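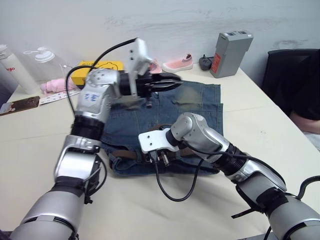

Drirnimwood opens a jeans mending and folding room in Pillcombe

Search this site Enter keywords Go

10 Feb 2019

I have been wearing the same kind of blue jeans since I was old enough to choose my own pants, so you can guess how happy I am to write this one. Drirnimwood, our little denim repair and resale shop, is opening a second room in Pillcombe, and the whole room is for jeans – bringing them in, getting them fixed, and taking them home folded so they last (and fit in the drawer!).

We started out with one sewing machine and a rack by the window. Since then we've put 2,000 pairs back into people's closets. Most of them came in with the same few troubles: blown-out knees, a tired zipper, belt loops hanging on by a thread. We fix all of that in the new room while you wait, or you can leave your pair with us and pick it up within 10 days.

The part I get the most questions about is the folding. People think I'm fussy, and maybe I am, but a pair that gets stuffed in a drawer picks up hard creases, and after enough of them the color starts to go along the lines. So we're running a free folding hour on opening day. Bring a pair you wear all the time. Leave the belt on if that's how you keep them – plenty of our customers do, and I'd like to show you how to fold around a leather belt without ending up with a lump in the middle. I lay the waistband flat first and smooth the belt along it before I touch the legs, then it all goes over in a neat packet. Shorts are even easier.

We have space for 35 people at the folding tables, so please stop by the shop and put your name down if you want a seat. Anyone can walk in for repairs.

Lefèvre, the leather shop next door, is joining us for the opening and will be punching extra holes in belts and replacing worn buckles. Proteck is supplying the storage boxes, and the first 60 customers through the door get one to take home with their jeans in it.

We painted the place ourselves in January and I still have some of it on my good pair, which I refuse to retire.

Repair prices are the same in both rooms and are posted at the counter. For press visits or pictures of the new room, ask for the owner at the Drirnimwood shop – that's me, and I'm usually at the front table with a stack of denim.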